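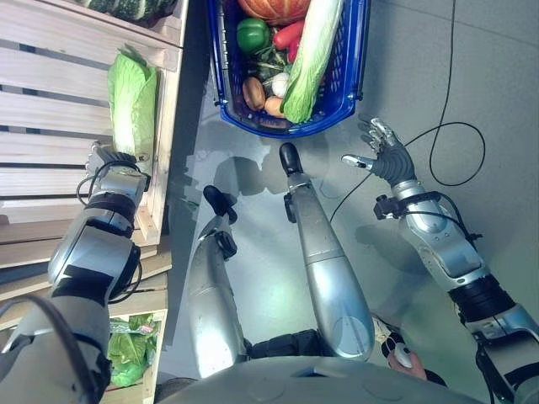
Rillska hand trials: minutes of the review meeting, June 29, 2022

Present: Murray Waaka (chair), Rocío Cáceres, arm and controller team
Apologies: Nedcombe office

1. Last minutes
Agreed, with one spelling put right.

2. Hands
Murray opened with the cabbages, and fair enough! Napa cabbage was the item we all dreaded (heavy at one end, floppy at the other) and the Venby fingers cope with it far better than the Matei set did. Rocío would still like softer fingertips for the leafy end. Both sets stay in the comparison for 2 more rounds.

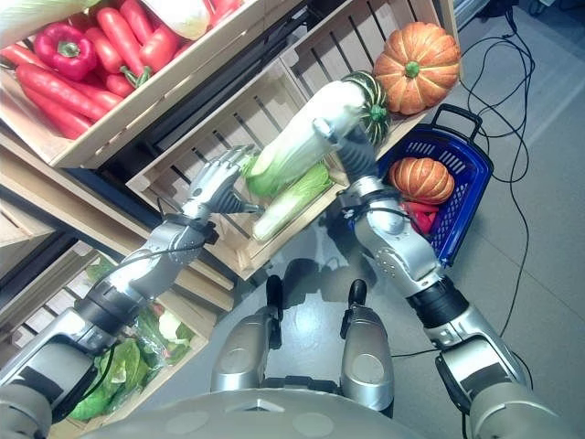

Minutes taken by Rocío Cáceres

3. Controller
Long and very cheerful discussion of the handheld controller. Murray loves the finer wrist control. The team want the open and close commands further apart, and Murray will draw up a new layout.

4. Head camera
The view down over the crates and basket is a real help when lining up a grasp. Rocío asked for the same head angle in every run so the 3 setups can be compared properly. Agreed.

5. Log
1,775 grasp attempts now entered, 17 of them still without a hand setting. Rocío to chase.

6. Next round
August, same vegetables, garlic included. Cable routing to be looked at first.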